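Learning to Sleep in the Same Bed as Myself

I have been a bad sleeper since college and a boring one since I turned forty. If you've ever been trapped next to me at a dinner you already know this. I will tell you about my four a.m. wakeups the way other people tell you about their dogs. So I thought I'd put it all in one place, and then my friends can have their dinners back.

A little history. My mother slept like a felled tree. My father did not sleep, he patrolled. I got his side of things. In the apartment on Jaramillo Street, the first place I had on my own, I used to hear the bakery trucks start up and think oh good, company. I was twenty-six, I drank coffee at nine at night, and I figured it was a personality.

Then I moved in here, and it got worse, and I started reading about it, and that made it worse again. Do not read about sleep at night. I'll say it once more for the people in the back (me). There's a whole kind of article that tells you what's going to happen to your heart and your memory, and it's always the one that comes up when you're lying there with the phone two inches from your nose.

So what have I tried?

Tea. Tamsin Ruddock from my old job swears by a chamomile blend called Cludia that comes in a purple tin, and she gave me one for my birthday, and I drank it every night for a month. It's nice! It tastes like a warm lawn. It also meant I was up at two for a different reason.

White noise. I liked this one more than I thought I would. I started with rain and went through a phase of trains. There's one recording of a dishwasher that I got weirdly attached to. The trouble was that I'd start listening for the spot where it looped, and once you can hear the loop you can't stop hearing it. There was a tiny click, then the rain came in from the left again. I now use a plain old box fan, which clicks too, but at random, and I can live with random.

No screens after nine. Sure. I did it for five nights. On the sixth my sister called with news about the house and that was that. I've since settled on leaving the phone to charge on the kitchen counter, on top of the bread box, and buying an alarm clock. The alarm clock is an Akel and it's the ugliest thing I own, with big red numbers, and I had to turn it to face the wall. But it works and it was cheap and there are no articles in it.

Getting up when you can't sleep. Everybody recommends this and I fought it for years. It's cold out there! The bed is right here! But Lorraine Lockwood, who lives below me and worked nights in a hospital laundry for 17 years, told me over the mailboxes that lying there mad is the worst thing you can do, and to go sit in a chair and be bored in the chair. So I have a chair now. It's the green one I was going to give away. I sit in it with a blanket and a library book about canals, and I get sleepy by page three or so, and I go back. I've been on the same chapter since last fall. I could not tell you one thing about canals.

Getting up at the same time every day. This is the one that did the most, and I resent it. I picked seven. Seven on workdays, seven on the weekend, seven when I was up from three to five looking at the ceiling. The first two weeks were terrible and I cried once in the grocery store over a display of pears. After that something sort of settled. I started getting tired at eleven like a regular person, and the four a.m. thing went from most nights to some nights. I'll take some nights.

I tried naps, too, and then tried not having them. I'm not getting into naps. People have strong opinions about naps and the last time I brought them up Howard Naylor sent me three emails.

Then there's the bed itself. I had been sleeping on the same mattress since Jaramillo Street. It had a valley. I slept in the valley, and when I had a guest they slept in the valley too, on top of me more or less. I went to one of those big showrooms out by the highway, where you lie down on things in your coat while a man stands nearby. His name was Stepan Hladun, it was on his badge, and he was very kind and did not rush me at all. He told me most people know in the first minute and then spend an hour talking themselves out of it. I knew in the first minute. I then spent an hour talking myself out of it, went home without buying anything, and came back the next weekend and bought the first one. It's on the firm side. My hips complained for a while and then quit.

Pillows I haven't solved. I have four and I hate three of them. If you know of a pillow that stays the way it is when you bring it home from the store, write to me, please.

Sheets I have opinions about! I grew up with the slippery kind and I will never go back. I want them a bit rough, a bit too washed. My aunt left me a set from the department store in Jerkerlow, which closed before I was born, and they've gone so thin in the middle you could read through them. I only use them in June, when it's warm but not yet disgusting, and I iron the pillowcases, which is the only ironing I do all year.

Temperature is its own headache. I like a cold room and a heavy blanket, and my building likes a hot room and no discussion. The radiator comes on in October and after that I have no say in the matter. I crack the window an inch. Elsie Sedgwick across the hall cracks hers too, and sometimes I can hear her radio, very low, some call-in show about gardens. I used to find that annoying. Now if it isn't on I kind of wait for it.

And I should say something about worry, because that's what the whole thing is made of, at least for me. I don't lie awake thinking about big stuff. I wish I did, it would feel more worthwhile. I lie awake over whether I locked the storage unit, or whether I sounded short with the woman at the dentist. In the spring I started writing it all down before bed, on the back of junk mail, just a list, no full sentences. Dentist lady. Storage. Call about gutter. Then I fold it up and stick it in the drawer. In the morning I look at it and maybe one thing needs doing, and the rest has gone flat overnight. I missed a few nights in a row when I had a cold and I could really tell the difference. By the third one I was wide awake composing an apology to a man whose parking spot I took a couple of winters back.

I did see a doctor, by the way, and you should too if it's bad. She asked good questions and ran some blood work and said I was fine, and asked whether anybody had told me I snored. Nobody had, but who would? The fan isn't going to say anything. She also asked me to keep a sleep diary for two weeks, and I was so excited about having homework that I slept badly the whole time. I had columns. I had two colors of pen.

The last change I made is the dullest one, and I put it off the longest. I stopped using the bed as a table. Mine used to hold the laundry, the mail, my lunch if I was working from home, the tax stuff for most of one spring. Come eleven o'clock I'd be standing there half asleep, shoving it all onto the floor so I could lie down, and by the time I'd moved everything I was awake again and sorting receipts. It's such an easy habit to fall into, too. A bed is the biggest flat place in most homes, and it's soft, and nothing rolls off. Look at the yellow blanket with the blue plaid, and all those little things scattered over it. Every one of them has to go somewhere else before a person can get in! My rule now is that the bed gets cleared by supper, while I still have the energy to be reasonable about it, and whatever I can't find a place for goes on the green chair. Then if I'm up at four I have to clear the chair, but I'm working on that. 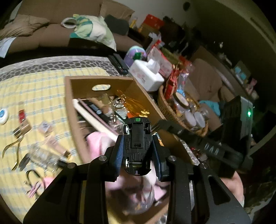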